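4. Customer Discovery in Early-Stage Firms: The Skitton Cohort 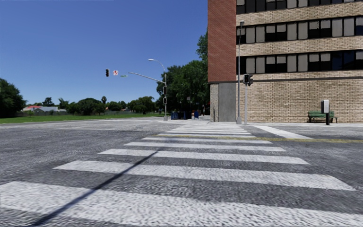

Figure 4. Crosswalk at a street intersection (computer rendering).

The second research question concerns the timing of customer contact. Earlier work on founder behavior tends to treat customer discovery as a single stage that ends when a product is released. The records kept by the Skitton program allow a finer division. Each founding team was required to log every conversation with a prospective buyer, along with the date, the role of the person interviewed, and any change made to the offer within the following month. The cohort contained 58 firms, of which 13 sold mainly to other businesses.

4.1 Coding of the interview logs

Log entries were coded by two readers working separately. An entry was marked as "problem" if the founder asked how the prospect currently handled a task, "price" if a specific amount was discussed, and "product" if a working version was shown or described. Entries that fit more than one code were assigned to the one that took up most of the written note. Where the readers disagreed, a third reader (Toma) made the final assignment. Entries shorter than one sentence were dropped, as were conversations with relatives of the founders where the log identified them as such.

The coding scheme follows the one used by Lemma in the Sinville pilot, with one change. In the pilot, referrals were counted as a separate code. Founders in the present cohort used the word loosely, sometimes for a paid introduction and sometimes for a name passed on in an email, and the code was dropped.

4.2 Timing of the first price conversation

Some 126 price conversations remained after cleaning. They were unevenly spread. Most teams held their first price conversation well after the first product conversation, and several held none before launch. Firms selling to other businesses discussed price earlier, usually when the buyer raised the subject. Consumer firms more often set a launch price by looking at competitors and changed it later.

Teams that raised price early also revised their marketing message more often. The direction of this relationship can't be settled with the logs alone. A team that is already unsure of its message may look for price information as one way of finding out who the buyer is. Follow-up interviews by Roxana Toma in June support this reading for a small number of firms, among them Fanberg, whose founders described changing the target customer first and the price second.

4.3 Limits of the measure

The logs are self-reported, and teams differed in how much they wrote. Program staff reviewed entries every 5 weeks, and the number of entries rises shortly before each review. Dates in those periods should be read with caution. The analysis in Section 5 therefore uses the order of conversations within a firm and leaves out the number of days between them.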